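Plevent Guest Linen – Frequently Asked Questions
Last revised 10/24/22

Which size pillowcase do I order?
Measure the pillow flat, seam to seam. The case should be slightly longer than the pillow so the open end can close over it.

How do I seat the pillow in the case?
Hold the open edge at two points and lift. Let the pillow drop toward the closed end, then push each corner home. 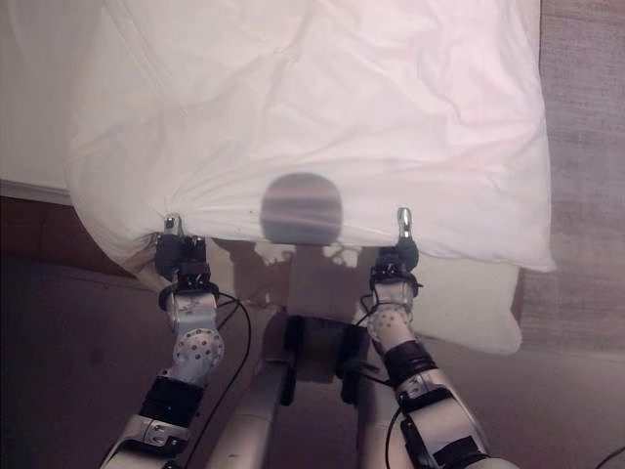

Smooth the cover from the center out. Creases that fan out from one point mean the fabric is bunched there – release it and pull again.

How should a thin white sheet be handled?
Hold it by the hem with your hands well apart and keep the edge level before lowering it. Lightweight sheets show crinkles more than heavy cotton does.

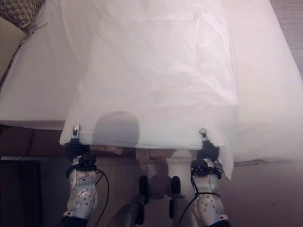 Can I put the sheets in the dryer?
Use low heat only, and remove them while slightly damp. High heat sets creases.

How many items can I return at once?
Up to 79 per order. Larger returns go through Nidia Usuga at the Gullow depot.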